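A Visit to the Dumer Show Rooms

We went to Dumer in April, four of us from the shop: Hajnalka Bognár, Josphat Mfaume, Faith Urio and me. The bus left at 7:30 and the ride was longer than I expected, so we arrived hungry and a little late.

Dumer makes bed textiles and small storage for the home. Our guide was Tumaini Kaijage, who has worked there for 19 years. First she took us through the cutting hall, where it is too loud for questions. After that came the show rooms, which I liked much more. They are arranged like homes where people really live, with things lying on the beds and shelves full of clothes.

The bedroom was my favorite. A cream blanket with small white zigzag dashes was on the bed, and with it a teal quilt with a white lattice pattern. I would not put these two together in my own home, but together they looked warm. Hajnalka liked most the white fabric storage bag with potted succulents printed on it. On the bed were also a green can, snacks and other small things, as after a lazy evening.
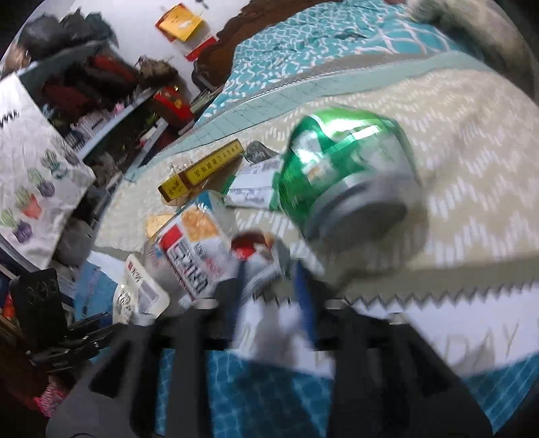

Tumaini told us that visitors stay longer in a room like this than in a tidy one. I believe her, because we stayed there 30 minutes and the children's room got only five — Faith was sorry about it.

Lunch was soup and bread in the canteen. In the afternoon Josphat asked about prices. The smallest order is 340 pieces, too many for a shop of our size, but it can be mixed from different patterns.

If you plan to go, write to the office two weeks before and take comfortable shoes. The parking is behind the building, and the entrance for visitors is on the other side, by the loading gate.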